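# Teaching a Robot Arm by Demonstration: Hand Guidance and Remote Control Compared

Project report, second-year robotics course
Prepared by: Paweena Prasertsri, Dean Kettle, Gemma Heywood
Supervisor: Keith Mapplebeck

## 1. Purpose

The project set out to compare two ways of showing a robot a task. In the first, a person holds the arm and moves it through the task by hand. In the second, the person drives the arm from a control station. The task was the same in both cases: approach an item on the work surface, close the fingers on it, lift it, and set it down at a marked point.
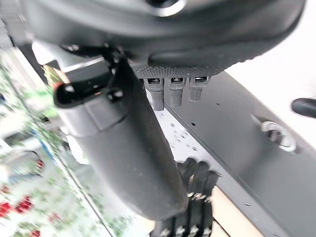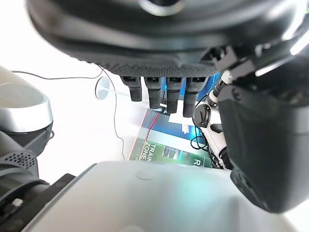
*Figures 1 and 2. Views from small cameras mounted at the wrist or gripper, with dark fingers in view in both.*

## 2. Equipment and Software

The work was carried out at the Hartley teaching laboratory. Demonstrations were recorded with Pravis, the logging program used throughout the department, and were replayed and scored with Solix. Camera images, joint positions and finger commands were stored together under one time stamp.

The camera position was discussed at length in the planning stage. A camera near the fingers gives a close view of contact with the item, but the hand itself takes up a good part of each image. In Figure 2, the hand fills the upper portion of the picture, and the printed item with the words "TRAIN ZONE" lies beneath the fingers. Figure 1 shows another difficulty, in that the background on the left is heavily blurred by motion while the nearer parts remain fairly sharp. Images with strong blur were kept in the record but marked for review.

## 3. Method

A total of 260 demonstrations were recorded, divided equally between the two methods. Each operator completed a short practice period before any recording was counted. Operators were asked to work at a steady pace and to pause before closing the fingers.

A demonstration was removed if the item was dropped, if the camera record had gaps, or if the operator stopped partway through. After this check, 177 demonstrations remained for training.

## 4. Results

Hand guidance was easier to learn. New operators were able to complete the full task sooner, and they reported better awareness of how hard the fingers were pressing. The main drawback was that the operator's own hands and sleeves often came into the camera view, and these records required further editing.

Remote control produced cleaner images and smoother logs. It also produced more failed grasps, particularly when the item lay close to the base of the arm. Holger Halvorsen of Zelwood, who attended the midterm review, advised the team to slow the wrist motion at the control station. This change was made for the second half of the recordings, and fewer images were marked for blur afterward.

## 5. Limits of the Work

The operators were all members of the project team. Lighting was not controlled, and bright areas in the images may have affected training. Only one task was tested.

## 6. Further Work

The team requests laboratory time in December to repeat the remote control recordings with new operators. The edited records and the scoring sheets have been placed in the course archive.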